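シンクに渡して使う伸縮式の水切りラック、どこの収納アカウントを見ても「洗い物が変わる」と書いてある。変わるって何が。疑いながら1か月使ったので書いておく。

買ったのはYensukの伸縮タイプで2195円。2000円を切ったら買うと決めていたのに、10月の終わりに根負けした。

まず「どんなシンクにもぴったり」。うちは二槽なので左右どちらにも渡してみた。伸ばせば確かに届く。届くけど、皿を片側に寄せると棒がたわむ。ぴったりの定義を聞きたい。

次に「食洗機があっても必要」。ここが一番あやしい。食洗機の横に水切りを置くと、家族は全員、扉を開けずにラックへ置くようになる。うちでは3日でそうなった。

しかも置かれるのは食器だけじゃない。トイレットペーパーの芯まで載る。平らで空いている場所は全部「とりあえず置き場」になるという、収納本が絶対に書かないやつ。

洗剤売り場のメーカー冊子には「予洗い不要」とあるけど、それも信じていない。オレンジっぽい汚れは皿の真ん中に残る。カレーかトマトか、犯人はだいたいそのへん。

2019年11月、うちの台所。

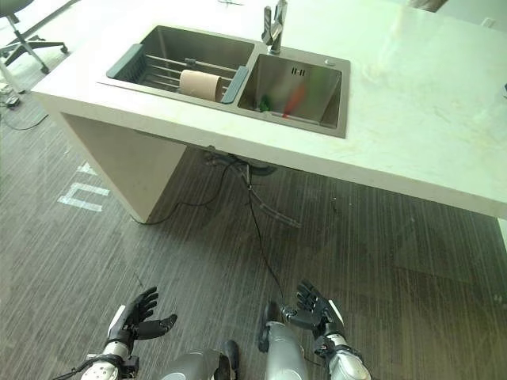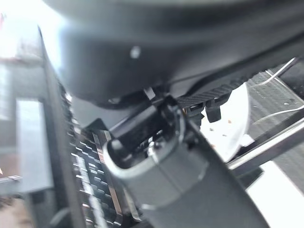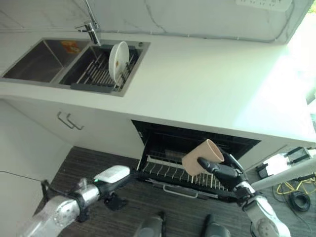

Ketsaraさんからは「ラックを使わない日は丸めてしまえばいい」と返信をもらった。うちのは丸まらない型です。縮めても引き出しに入らない。丸まるほうは棒の間に箸が落ちると聞いて、やめたんだった。

Chae-wonさんの「食洗機の下段を先に引き出しておけば、みんなそっちに入れる」説は試した。夕食後は効いた。朝は効かない。コップ1個のために、あの扉の前に立ちたい人はいない。あとすねをぶつける。

Kultarの8本棒のほうが丈夫だというリプも来ている。レビュー766件で高評価らしいけど、届いた当日に書いたレビューが何件混ざっているのか。半年後の感想だけ読ませてほしい。

とりあえず返品はしない。大きい鍋の置き場としては認める。「洗い物が変わる」は認めない。量は同じです。

次は蛇口の根元の水垢に効くという布を試す予定。もちろん信じていない。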